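3.2 Materials and layout of the table

The study was carried out in the common kitchen of the Huerta residence, where the people of two floors share one table for eating, for preparing food and for leaving things that have no other place. We were interested in the last of these uses. In the earlier work on shared kitchens the table is mostly treated as one surface, and an object is either on it or not on it. Our first visits in September made us doubt this. Residents spoke of "the middle" and "the side" as if they were two different pieces of furniture, and they had different opinions about what is allowed to stay on each of them.

For this reason we divided the surface into an inner field and a border. The inner field is the flat blue-gray panel, and the border is the light wooden edge which goes along it. The division is easy to see for everyone who comes to the table, and it did not need any tape or marking from our side. This was important to us, because in the pilot at the Edeck building the residents noticed our tape at once and began to arrange their things after it.

Drinking water was chosen as the main item. Bottles are bought by many residents, they are similar to each other, and they are left standing for a long time without becoming unpleasant. A cup or a plate asks to be washed, and so its stay on the table depends also on the state of the sink. A bottle does not ask for anything. It can be put aside in a moment, and the place where it is put aside is then a quite clean sign of what the person thinks the border is for.
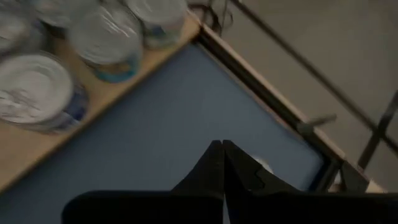

Figure 2. Water bottles standing on the wooden border, beside the blue-gray inner field.

We call such an arrangement a "parked group". A group is parked when all its members stand on the border and none of them reaches over the inner line of the wood. If one bottle stands with a part of its base on the panel, the group is coded as "mixed", even when the other bottles are well inside the border. This rule is strict, and two coders did not always like it, but a softer rule gave us more disagreement in the difficult cases near the corners.

Small objects were coded separately. By small objects we mean things which can be covered by one hand, for example a lid, an egg cup or a piece of garlic. They behave differently from bottles. In the interviews, residents said that a small thing left on the border is "lost" and a small thing left in the middle is "in use", while for bottles they said almost the opposite: in the middle a bottle is in the way, and on the side it is kept. We come back to this difference in section 5.

3.3 Coding

The coding was done in Plondex, with one record for each observation of the table. In total 640 records were kept for the analysis. A record holds the zone, the kind of object, the parked or mixed state, and a free note. The length of the note was limited to 1000 characters, which was enough in all cases except the shared dinners – there the coders were allowed to open a second record and join it to the first.

Records in which a tablecloth covered the line between wood and panel were taken out before the analysis. We also took out the 12 records from the evening of the house meeting, when the table had been moved to the wall and one side of the border could not be reached. The scheme was tested again on a part of the material from the Ender house, where the tables have a border of a different width, and the same definitions could be used there without changes.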